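Collecting Household Examples at Skarneo: An Interview with Kieran Ó Néill

Skarneo's home assistance program depends on recordings of ordinary household tasks, gathered in furnished rooms and in private apartments. Kieran Ó Néill has directed the collection work since the program moved to its present site in Arkberg. He spoke with us in August about how the recordings are planned, what is kept, and what the learning system still finds difficult.

Mr. Ó Néill began his career in occupational therapy, and he credits that training with his interest in how people move through small rooms. "A therapist learns to watch the whole task," he said. "Changing a bed starts at the closet and ends at the washing machine. If we record only the part with the sheet, we have taught the system a trick."

Each collector at Skarneo completes 3 supervised sessions before working alone. The current bedroom set, known within the company as Ralurine, has a target of 150 complete episodes, each covering one task from beginning to end. Collectors receive a short written goal and are otherwise left to do the work as they would at home. Mr. Ó Néill said that early instructions were far more detailed and that the results suffered. "People became stiff. They were reading in their heads while they folded." 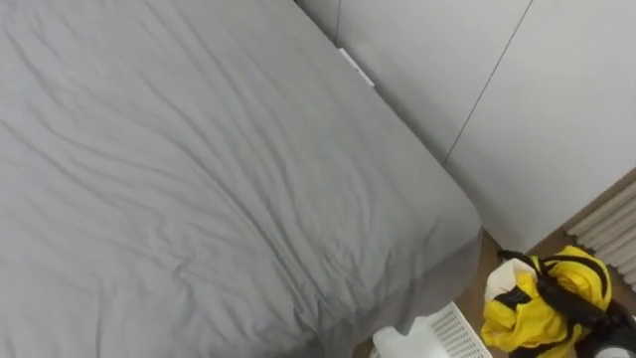
Review takes up more of the staff's time than recording does. Every episode is watched in full by a person who was not present, and that reviewer writes a plain account of the task in everyday words. Mr. Ó Néill asks reviewers to pay particular attention to the floor. A white laundry basket partly hidden by the overhanging bedding, with a crumpled yellow and black bundle next to it, is the sort of arrangement he wants described with care. "The system has to learn that a basket is still a basket when only the top of it shows," he said. "It also has to learn to leave alone what it has not been asked to move." Reviewers are permitted to write that they are unsure what an object is, and those entries are kept as written.

Asked about rejected material, Mr. Ó Néill said that clumsy work is rarely a reason to remove an episode. A dropped pillowcase or a second attempt at a corner stays in. Episodes are set aside when the written goal and the recorded task do not match, or when a participant withdraws consent. "We had one very good recording of someone making a bed, filed under emptying a hamper," he said. "It was no use to anyone until the label was corrected."

Fabric remains the most demanding subject. A plain gray sheet offers few landmarks, and its creases change with every touch. The training group, led from the Sowa office, has requested more episodes in which the bed stands against a wall, where one side cannot be reached on foot. Mr. Ó Néill expects those sessions to occupy his team of 9 collectors through the fall.

He was cautious on the question of when the system might be tried outside the company's own rooms. "I am asked that often, and I answer for the recordings," he said. "My next task is the closets."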